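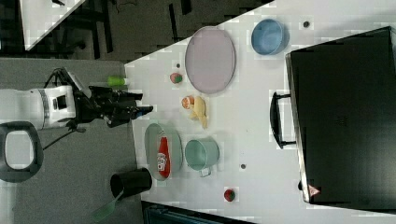
My talk today is on how a household shares its kitchen table, and more exactly on who lays it and who clears it. I have worked on this question for two years, first in Prerkley and then in the village of Girard. When I ask people to talk about meals, they speak about recipes. When I put things on a white tabletop, some tableware and a little play food, they begin to speak about work: who brings the plates, who gets up when the salt is missing, who sits down last. So I start with the table, and the recipes can wait for another speaker. (Pause. Let people settle. Do not read the title aloud, they have it in the programme.)

**Thanks, quickly**

Thank Raymonde Lachance for the invitation and for correcting my first draft. Say her name slowly, I always say it too fast. Thank the families.

**Where the question comes from**

In my mother's house the table was laid by the youngest child who could reach it. I did it from the age of five until my brother was tall enough. It was never discussed. When I moved abroad and shared a flat with four other students, I waited every evening for somebody to lay the table, and every evening we ate from the pan, standing. I thought they were rude. They thought I was lazy, because I was the only one who sat down and waited.

(This usually gets a small laugh. If it does not, go on.)

**What we did**

- 12 households, all with at least one child at home.
- 10 evening meals in each, noted by one adult in a small paper booklet.
- One long conversation at the end, with everybody who eats there, also the children.

Please say clearly that the booklets are not perfect. On bad days people did not write, and bad days are interesting for us. Maham Gilani went back to the houses in February to ask about the empty pages. Most people remembered very well what happened on them: a late bus, a quarrel, a child with fever and toast in bed.

**First point: laying is seen, clearing is not**

Adults could tell me at once who laid the table. For clearing they were slower, and they disagreed. In one house in Girard the father said "we all clear". His daughter, who is nine, said "we all carry our own plate and then Mum does it". Both sentences are true, and I would like the audience to hear the difference. Carrying a plate takes half a minute. The rest is wiping, putting leftovers in boxes, deciding if the rice is still good, shaking the cloth, finding the lid.

Drink some water here.

**Second point: the objects decide more than we think**

If the plates are kept in a high cupboard, children do not lay the table. It is so simple that I was a bit ashamed to write it in a report. One family in Prerkley moved their plates to a low drawer for another reason (a new boiler took the place of the cupboard), and within a week the two small boys were laying the table, badly and very loudly. The mother told us that she lost three glasses and gained a quarter of an hour.

Mention the Sanari booklet here, the one we give to parents. It has a page on low drawers. There are copies at the back, and we printed 1000, so people may take more than one.

**Third point: the one who gets up**

In every house there is a person who gets up during the meal. We asked the families to mark it with a small cross. Many of these persons did not know it was them until they saw the crosses. One grandmother looked at her booklet, closed it, and said that from now on the water jug would be put on the table at the beginning. I asked her son if it is still so. He says mostly yes.

(If time is short, leave out the story of the jug and go to the questions. Do not leave out the crosses.)

**Questions I expect**

*Is it not only about women and men?* Partly, and I should say so without hesitation. But age and the chair also matter. The person sitting nearest to the kitchen door gets up more, and in several families this chair was never chosen by anyone.

*What about dishwashers?* They change who washes. In our booklets they did not change who clears. Loading is a new task, and people have strong opinions about how it must be done.

*Did the families change their habits because of you?* Yes, some of them. I cannot separate this from the rest.

**Before I leave the stage**

Ask the audience to remember yesterday's evening meal and to say to their neighbour who got up first. Give them two minutes. Then hand the microphone to Maham for the announcement on the Stirno workshop, and take the spare booklets from the lectern.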